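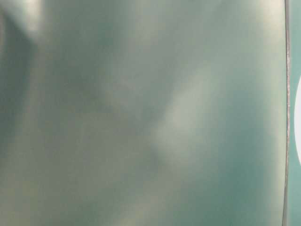
Two-arm table cell: right gripper losing grip on spoon handles

Tekbridge user forum > Cell setup and maintenance

s_psarras
Posted Sep 5, 2024

I look after a two-arm tabletop cell at our Flerthorpe site. It does small kitchen-type handling: pick up a spoon, move something small into or out of a bowl, put the spoon down. Both arms have the same black tapered fingers. The left side has been fine since June. The right side lets the spoon handle rotate in the grip, so the bowl of the spoon ends up tilted when it gets to the dish.

What I have done so far:
Cleaned the finger faces with alcohol.
Re-ran the gripper zero.
Swapped the finger pair left to right. The problem stayed on the right.

The log shows 189 runs since the last finger change, and 51 of them have a tilt fault. Closing force is at setting 3 on both sides. I'd like to fix this without ordering a new gripper.

n_inthanon
If you swapped the fingers and it stayed on the right, leave the fingers alone. Check the screws where the finger carrier meets the housing. On ours one had backed out, and the finger had a little play that you couldn't see but could feel if you pushed the tip sideways with the power off.

hollenstein_h
I would look at the grip pose first. A thin handle held at one short stretch near the tips will roll whatever you do with the screws. Can you put up a picture with the spoon held?

s_psarras
Power off, tip pushed sideways: there is some movement on the right, less on the left. I haven't taken the cover off yet.
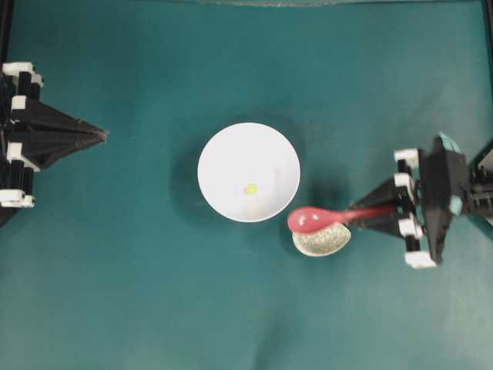
Right gripper holding the pink spoon beside the white bowl. Left gripper open side of the cloth, clear of the bowl.

hollenstein_h
Thanks. The handle runs along the finger, so you have more contact than I expected. I take back the part about a short stretch. I would still teach the grasp again after any work on the carrier, though.

What is the sparkly piece under the spoon? If the spoon touches that on the way down, it gets pushed up and rolls in the grip. You would get a tilt fault with a perfectly good gripper.

s_psarras
It's a scoop we use in another task. It stays out on the cloth so the layout matches the other program. I hadn't thought about contact. The approach height was set before the scoop was added.

n_inthanon
That would explain some faults, but it doesn't explain play in the finger. Do the screws anyway.

e_giannak
Different opinion on the cloth. We ran a fabric cover like that at Stondoleo and gave it up. It creeps when something presses on it, then a fold forms and your table height is wrong at that spot. I can see folds toward the bottom of yours. We went to a rubber mat and didn't look back.

hollenstein_h
Rubber mats grab the spoon edge. I had more trouble picking off rubber than off cloth. Pull the cloth flat, clamp it under the table edge, check it at the start of each shift.

e_giannak
Depends on the rubber. Ours was smooth. But fine, if you keep the cloth, clamp it on all sides. Two sides isn't enough.

s_psarras
Update. I locked out the cell and took the cover off the right gripper. Two of the carrier screws were loose. I cleaned out the old threadlocker, put in new, torqued them to the value in the manual and left it overnight. The tip movement now feels the same on both sides.

I also moved the scoop away from the bowl and raised the approach height. The cloth is clamped on all sides. I re-taught the right-hand grasp after that.

k_sofia
Changing that many things at once means you won't know which one fixed it. I'd put the scoop back for one batch and see.

n_inthanon
She needs the cell running. Leave it.

s_psarras
I'll do one short batch with the scoop in the old place, then move it again. Sofia has a point, the other program still needs it there. Theodorakopoulos on our night shift is going to mark the screw heads with paint pen so we can check them through the cover slot.

k_sofia
Good. Post the fault count from both batches, please. We have the same carrier and haven't opened it.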